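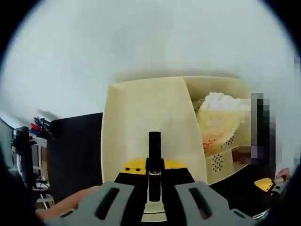

Trandov season two: your questions

Last updated 11/01/2025

We get a lot of mail about this show, and we love it! These are the ones that come up most, with everything we know so far. No big spoilers for season one, apart from the answer about Fladel.

When does season two come out?
No date yet. Filming wrapped in September, and the effects team has a lot of dragon to get through. Dorard put the first season out two episodes at a time, and we'd guess they'll do that again.

How many episodes will there be?
Seven, one fewer than last time. The finale is supposed to run longer though - close to feature length, if the director's comments at the fan day hold up.

Is it still based on the books?
Yes, mostly the second one, The Salt Crown. Showrunner Svenja Lanz has said she's pulling the siege forward from book three, and we think that's a great call. The middle of book two is a lot of walking.

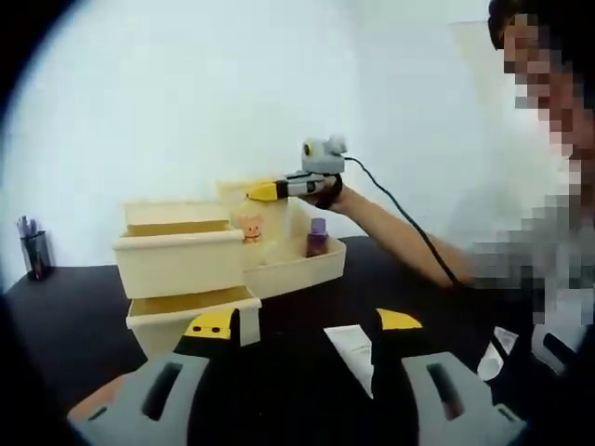

Cream drawer organizer with three stepped tiers

Who's coming back?
Reto Mayrhofer is back as the ferryman (yes!!) and Ashwin Thomas returns as Prince Oren. Emil Holzer joins as the tax collector, a much bigger part than it sounds if you've read the books.

Wait, didn't the ferryman die?
He went into the river. We never saw him come out, and we never saw a body either. Book readers, please be kind in the comments.

What is Fladel and why does everyone keep arguing about it?
Fladel is the drowned city in the last shot of episode eight. It sank 1,000 years before the story starts, so the lit window makes no sense, and people have been fighting over that window ever since. Our forum thread on it is up to 229 pages. Go in with a snack.

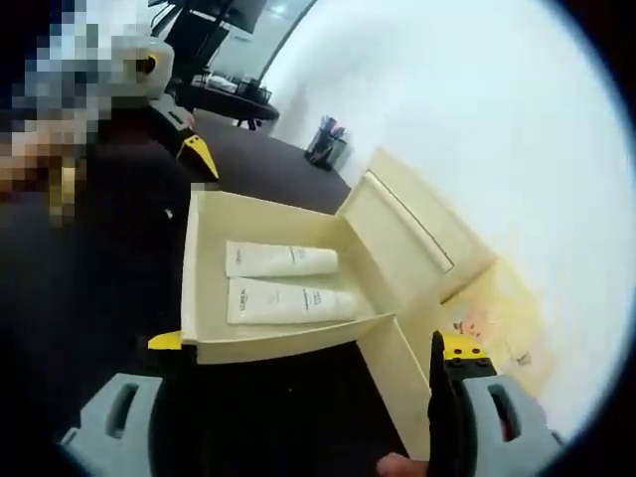
Music and extras

Who writes the music?
Leopold Brunner, same as before. He recorded the river theme with a 42-piece orchestra and one very old accordion, and it still gives me goosebumps.

Can I buy the soundtrack?
Season one is out as a download. The vinyl sold out fast and we haven't heard about a second pressing.

Do I need to rewatch season one first?
You don't need to, but you should, it's so good! If you're short on time, go with episodes one, four and eight - and watch the background in the market stuff in four.

Can I send in a question?
Please do. Use the contact form and put FAQ in the subject line so it doesn't end up with the fan art.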